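# Ferellオープンデー 見学フォトギャラリー

2019年12月3日(火)、PollosdaleにあるFerellの公開日に行ってきました。ロボットに作業を教えるためのデータを、人が手持ちのグリッパーで集める。その現場を間近で見られるというので、6月に案内が出たときからずっと楽しみにしていた一日です。

この日はあいにくの曇り空でしたが、中に入ったら天気のことなんてすっかり忘れてしまいました。受付で名札をもらい、最初に15分ほどのお話を聞いて、それから机のある部屋へ。見学は5人ずつの入れ替え制だったので、後ろから背伸びする必要もなく、手元までしっかり見ることができました。

案内の方によると、私たちが行った時点で集まっていた作業の記録は978本。そのうち確認を終えて学習に使えるものが891本だそうです。残りは撮り直しになったり、まだ順番待ちだったり。地道な積み重ねですよね。こういう裏方の数字を聞かせてもらえるのが、公開日のいちばんうれしいところだと思います。

## 両手で持って、机の上へ

まずは作業者の目の高さから。グリッパーは左右の手に一つずつ、どちらにも白黒模様のマーカーキューブが付いています。黒くてやわらかい指先のパッドが、しずくみたいな形でかわいい! 机の上には小さな灰色の金属の部品も。波打つような縁の木の机も気に入ってしまいました。
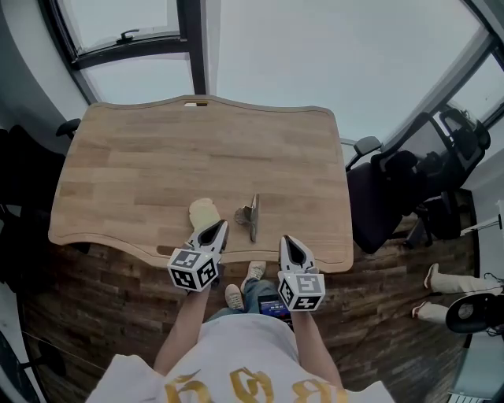

続いて、グリッパー側のカメラから。手前の大きな曲面が本体、左に見えるのがもう一台です。 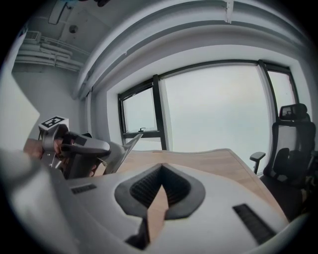 ## 手元のカメラがおもしろい

今回いちばん夢中になったのが、このグリッパー側の映像でした。魚眼のように丸くゆがんだ画面は、最初はどこを見ればいいのか戸惑います。でも、指先のすぐ先と部屋の天井が同じ一枚に入ってしまうんですから、すごい広さです。物をつかむ瞬間の手元と、周りの様子を一緒に残せるのがいいのだと教わりました。

キューブの模様は、グリッパーの位置と向きを割り出すための目印とのこと。四角い模様がどの面にもあるのは飾りかと思っていたので(すみません)、説明を聞いて一気に見方が変わりました。手首をひねっても、模様のどこかがカメラに写っていれば追いかけられるそうです。なるほど!

## 体験コーナー

デモのあとは、希望者が実際にグリッパーを持たせてもらえる時間がありました。もちろん並びました。

持ってみると、思っていたよりずっと軽いです。ただ、片手ならすぐ慣れるのに、両手になったとたん動きがぎこちなくなります。右で押さえて左でつまむ、ふだん何も考えずにやっていることが、指先がグリッパーに替わるだけでこんなに難しいとは。布の端をつまむのに三回も失敗して、隣の方と顔を見合わせて笑ってしまいました。

コツは「急がないこと」と「手元をカメラから隠さないこと」。言われたとおりゆっくり動かしたら、四回目でちゃんとつまめました。これは本当にうれしかったです。

## 質疑応答のメモ

- 一回の作業は短く区切って記録する。長く続けると手が疲れて、動きが雑になるため。
- うまくいかなかった回も、すぐには消さずに取っておく。
- 物の置き場所は毎回少しずつ変える。同じ場所ばかりだと、ロボットがその場所しか覚えないとのこと。
- 左利きの人の記録も歓迎しているそうです。左利きの私、ここで思わず身を乗り出しました。

## これから行く方へ

体験コーナーは後半になるほど列が長くなるので、早い時間の回がおすすめです。袖口の広い服だとグリッパーを握ったときに少し邪魔でした。私は途中で腕まくりをしました。

次の公開日はまだ決まっていないそうですが、日程が出たらこのページにも追記します。次回は布をたたむところまで挑戦したいです。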